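Moving to a smaller fridge, good idea or dumb?
Dasatville Neighbors Forum > Home & Kitchen

peachpitmarge
Our old side-by-side quit in August and the repair guy in Piltadel wanted 800 for a new compressor, on a fridge that's older than my marriage. So now I'm shopping. There are only two of us home these days and I'm thinking of going down to a single-door thing about half the size. My sister says I'll regret it by Thanksgiving. Has anybody done this and been happy?

tubbs_on_elm
Did it three years ago and I love it! We throw out so much less food. With the big one I'd find yogurt from another era behind the pickles, and now I can see everything I own (mostly mustard, but still). Groceries run us maybe a bit more because I shop twice a week, but I like the walk.

Gerald R.
I'll be the grump. We went small and went back to big inside of a year. A turkey won't fit unless you pull a shelf, and then where does the stuff on the shelf go? We ended up buying a used chest freezer for 200 and putting it in the garage, so we had two machines running to do the job of one. Keep the size, buy used.

tubbs_on_elm
Gerald, you cook for fourteen people every holiday, come on. She said there's two of them.

Gerald R.
Two of them and a sister with opinions about Thanksgiving. I know how this goes.

peachpitmarge
Ha, he's not wrong about my sister. What about milk? We go through a gallon every few days and my husband won't drink out of a half gallon like a normal person.

lindenstreet_kay
Take the gallon jug WITH you to the store. I mean it, an empty one. I did that at the appliance place in Sesturville and half the small models couldn't hold it in the door without it leaning. The salesman thought I was nuts. Also open the door all the way in your own kitchen, or mark it out with tape, because mine hits the wall and I can't slide the crisper out to wash it – I have to tip it sideways and say bad words.

Gerald R.
And check the prices on the nice compact ones. The one my daughter liked was $1,856 before delivery, and delivery was another 69. For a fridge you have to bend over to use!

peachpitmarge
Okay, I measured last night. The opening is narrower than I thought, so big may be off the table anyway. Leaning toward smaller with good deep storage in the door for the milk and the juice, and I'll do the jug test before I pay for anything. 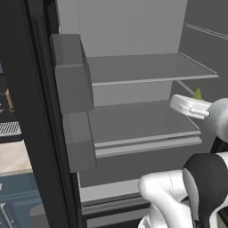
Bożena Czarnecka
Deep is good for jugs, but make sure the bins lift out easily. We bought ours from Odukoya on the square and I loved it until the first time a bottle of maple syrup leaked. Mine needed two hands and a knee to get loose. Try it in the store, and put the syrup in the pantry.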